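Startseite > Projektwoche > Berichte > Küche und Ordnung

Juni — von Vega Cordero

Als wir uns für das Thema »Der Arbeitstisch in der Küche« gemeldet haben, dachten die meisten in der Klasse wohl, wir wollten uns eine gemütliche Woche machen. Ein bisschen gemütlich war es auch, das gebe ich gern zu, aber wir haben viel mehr geschafft, als wir uns am Anfang zugetraut hätten, und ich möchte hier gern der Reihe nach davon erzählen.

Unsere Gruppe bestand aus Ramiro Lozano, Cheuk-hei Pan und mir. Betreut hat uns Frau Sepúlveda, die uns auch die Lehrküche aufgeschlossen hat und immer ein offenes Ohr für unsere Fragen hatte (und es waren viele Fragen!). Wir wollten herausfinden, wie man die Zutaten und das Geschirr für ein einfaches Gericht so auf einen Tisch stellt, dass man beim Kochen möglichst wenig suchen und umräumen muss.

Zuerst haben wir einen Fragebogen geschrieben und in den Nachbarklassen verteilt. 40 Bögen kamen zurück, einige davon mit Soßenflecken, worüber wir uns sehr gefreut haben — die Leute hatten ihn offenbar wirklich in der Küche ausgefüllt. 19 Befragte schrieben, dass sie erst beim Kochen alles aus den Schränken holen. Cheuk-hei macht das zu Hause genauso und wollte es zunächst auch nicht ändern.

Für die Versuche haben wir uns eine scharfe Tomatensoße ausgesucht. Das Rezept stammt aus einem alten Heft von Ramiros Großmutter und braucht Tomaten, grüne Chili, ein paar getrocknete Schoten und etwas Salz. Wir haben zwei Anordnungen verglichen. Bei der ersten lag alles so da, wie wir es aus der Kiste genommen hatten. Bei der zweiten kamen die frischen Sachen nach links, die Schüsseln nach vorn in die Mitte und alles Trockene an den hinteren Rand, wo keine nassen Hände drüberkommen. Ein flaches Tablett blieb für die Abfälle frei, und ein Tuch lag immer in Reichweite.

Am Donnerstag haben wir dann beide Varianten mehrmals hintereinander durchgespielt. Mit der zweiten kamen wir deutlich ruhiger voran, vor allem beim Schneiden. Schwierig wurde es bei den Schüsseln: Stehen sie zu dicht am Rand, stößt man beim Drehen mit dem Ellenbogen dagegen, stehen sie zu weit hinten, tropft es auf dem Weg dorthin. Wir haben sie bestimmt eine halbe Stunde lang hin- und hergeschoben, bis alle drei einverstanden waren. Die Bürste zum Säubern hatten wir anfangs völlig vergessen, sie stand drüben an der Spüle, und Ramiro ist ständig hinübergelaufen. Seitdem gehört sie bei uns fest auf den Tisch.

Beim nächsten Mal würden wir auch eine Linkshänderin mitmachen lassen und ein zweites Gericht dazunehmen, am liebsten etwas mit Teig. Das Rezeptheft liegt noch bis zu den Ferien bei Frau Sepúlveda, wer möchte, darf sich die Soße gern abschreiben.
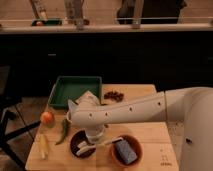 Wohin mit den getrockneten Chilis, wenn man sie nicht alle verbraucht?

Am besten in ein gut schließendes Glas, trocken und dunkel gelagert, und nach dem Anfassen bitte gründlich die Hände waschen.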